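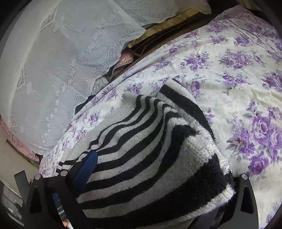 Striped knit, purple roses and a lace pillowcase at the Waltholm guest house, August.

WALTHOLM GUEST HOUSE OPENS ITS LINEN CUPBOARD FOR A MENDING AND BED-MAKING WEEKEND

Hello from Waltholm! I'm Feng-yi Cheung, I run the guest house on the hill, and I have far too many sheets. So this August I'm doing something I've wanted to do for ages - I'm opening up the bedrooms for two days so people can come in, handle the old linens, learn to patch them and (if they fall in love) take some home.

My favorite bed is the one with the purple rose sheet. It has a stitched seam up near the top with a lace-like insert, and I put it with a big white pillow in a flowery lace-patterned case and a black-and-white striped knit. Flowers and stripes together! My mother would have had words with me, but I love it against the worn pale boards of the headboard.

Elżbieta Bielecka is coming over from Sturkel to teach the mending. She's been fixing other people's pillowcases for 14 years and she is very patient with beginners. "Bring the piece you've been hiding in the back of the closet," she told me when I asked what to put in this release. "I like the ones with holes."

There will be 13 places at each mending table, and you'll need to book those. Walking around the rooms is free and you can just turn up. Doors open at 10 a.m. both days and we close at 4 p.m., with tea and plum cake in the kitchen until the cake runs out.

Linens for sale start at $7. I'll take donations too, as long as they're washed - sheets, pillowcases, knits, odd bits of lace, all welcome.

To book a table place or arrange a visit for your paper, call the guest house and ask for Feng-yi. Parking is in the lower field, off the Trureck road.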